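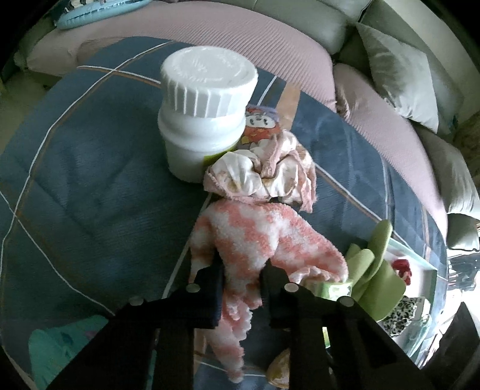
February, 9:40 a.m.

Sorting day for the soft goods. Moved everything for the bath set over to the round covered top and left the long bench free for the Linen order, which has to be cut this afternoon.

Pink-and-white pile cloth: checked the edging first. The gathered trim is the slow part of this job and the part most likely to come back to us. Pull on it gently along the whole length, both directions. If the ruffle opens up and the stitches show, it goes in the redo bin. Do not trim the fuzz at the join to make it look neater. I did that on the first batch and it left a bald line you could feel with a thumb.

Gathered pieces with the shiny cream-white center and dusty pink borders: these mark easily. There is brownish yellow down in the creases, and I don't know yet if it is makeup, oil or something from storage. Keep anything marked like this apart from the clean cloths until we know. Plan is to spot test on the inside of a fold, cool water and a drop of the Brovo soap, ten minutes, blot, no rubbing. If that does nothing, try the Raudsepp powder at half strength. Not the full strength on the label, because the satiny stuff went dull last time.

Washing notes so far, copied from the scrap of paper on the shelf before it gets lost:

Pile cloth, dry, 78 grams. After one wash and line dry, same.
Same cloth out of the tumble dryer on low, 94 minutes to get the middle of the hump dry. Too long. The thick part holds water after the edges feel done.
Rinse water, 410 ml per cloth for hand washing. Less than that and the suds stay in the pile.

Next time fold the thick part out over the rail so air gets to both sides, and turn it once. Skip the dryer.

11:15 a.m.

Bottles. Wipe the ridges on the caps when they come off the shelf, lint sticks to them and then ends up in whatever is being poured. Caps back on before any cutting starts. Whoever used the softener last left it open and there was a skin on top. I poured that part off. The rest smells fine.

Rirkero asked again for a price on the gathered pieces with a wider border. Told them after the stain tests. The elastic we have is enough for 137 at the present width, fewer if they go wider. I would like to make up one wide one and wear it through a wash day before giving a figure.

The dark blue-grey cover shows every bit of pink lint. Good for spotting shedding, bad for everything else. Run the sticky roller over it before the Linen pieces go anywhere near it. A second cover in a light color would help. Put on the list with the safety pins and the soft brush.

Still to do: spot tests, relabel the redo bin, find the other half of the pale pink thread. The cone on the rack is a shade too orange and I have already used it once by mistake.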